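Nutolex Support Portal
Ticket 2000-29
Subject: Left wrist holds contact force after stroke end; operator stop during table-wiping task
Product: Itby humanoid, upper-body task package
Site: Vemdale, demonstration room
Opened by: Lingyun Guo
Assigned to: Nicanor Salcedo
Date opened: 1/29/20
Severity: 2 (unexpected force, no injury, unit withdrawn from unattended use)
Status: Monitoring

Summary of fault

During the table-wiping task the left arm completed its stroke and did not release downward pressure when the lift command was issued. The controller reported the lift as accepted. The wrist remained pressed against the table for almost 7 seconds, after which the shoulder joint began to compensate and the torso leaned to the left. The operator, Sihan Song, used the stop button. Motor power was removed and the unit was held by its support line. No person was within reach of the arms. The table was not damaged.

The site requests the cause of the fault and written confirmation of the conditions under which the task may be run.

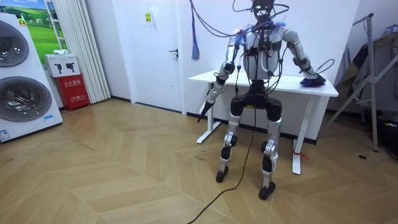

Site report (Lingyun Guo)

1. The task had been running on software release Jin since the previous service visit. No changes were made by site staff.
2. The cloth is held in the left gripper. The right arm is not used in this task and is commanded to a lowered position.
3. The fault occurred on the fourth run of the morning. The three earlier runs were completed without a warning in the log.
4. After the stop, the unit was restarted once, with the left arm clear of the table. All joints passed the self-check. The task was not repeated.
5. The contact force limit in the task file reads 29 newtons. Site staff did not alter this value and are not aware of anyone having done so.

First response (Nicanor Salcedo)

Thank you for the report. Please do not run the wiping task until the following have been carried out. Send the results by reply to this ticket, together with the complete log folder. Extracts are not sufficient, as the controller and the wrist sensor write to separate files.

a. With the motors off, inspect the left wrist cable from the gripper housing to the first clip. Report any cuts, flattening or loose connectors.
b. Record the wrist force reading with the arm raised and the gripper empty. Repeat with the cloth fitted.
c. Confirm the height of the table and whether it has been adjusted since the task was taught.
d. Confirm that the cable from the pelvis can move freely over the floor and is not beneath a foot or a table leg.

Item (c) should be measured at the front edge and at the back. The reading on the table's own control is not accepted for this purpose.

Site reply (Sihan Song)

The wrist cable shows no cuts. The connector was seated but its locking collar was not fully turned. It has been tightened by hand.

The force reading with the gripper empty was steady. With the cloth fitted it drifted upwards over several minutes, although the arm was not in contact with anything. This was repeated after the collar was tightened and the drift was smaller, but still present.

The table was found to be 7 mm higher than the value in the task file. It is used by other groups and may have been raised. The pelvis cable was free.

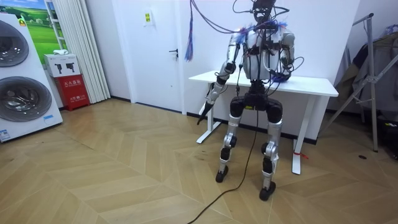

Itby unit at the table, Vemdale demonstration room.

Analysis (Guoqing Yuan, Nutolex motion control)

The log folder has been reviewed. Two conditions were present together.

The first is the table height. The task file stores the surface height as a fixed value, and the additional 7 mm caused the arm to meet the table earlier than planned. Force control is intended to absorb an error of this size and did so in the three earlier runs.

The second is the drift in the wrist sensor. By the fourth run the sensor was under-reporting contact force during the stroke. The controller therefore increased pressure in order to reach its target. At the end of the stroke, release Jin waits for the reading to change before the lift begins. The change was too small to pass the threshold and the lift was held in a waiting state, which the operator screen displays as "accepted". This wording is misleading and has been referred for correction.
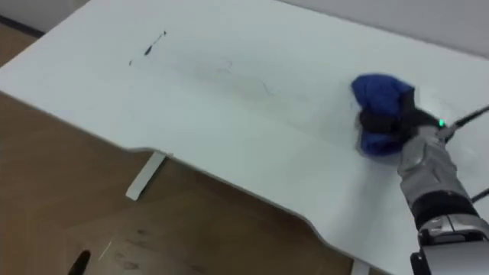 The wait has no time limit in release Jin. A limit existed in earlier releases and was removed when the lift routine was rewritten. It will be restored, and the unit will enter a controlled stop if the limit is reached. The correction is planned for the March release. An interim task file has been supplied to the site in which the sensor is set to zero before every run and the surface height is found by a slow touch.

Conditions of use until March

The task may be run only with an operator at the stop button. Table height is to be measured before the first run of each session. The locking collar on the wrist connector is to be checked at the same time and initialled in the site log.

Update (Aslak Eklund, site safety)

The conditions are accepted. The interim file was loaded and 100 strokes were completed under supervision without a held lift. One sensor warning was recorded and is attached. The site asks that the ticket remain open until the replacement wrist sensor has been fitted.

Nutolex: agreed. Sensor dispatched, awaiting fitting date.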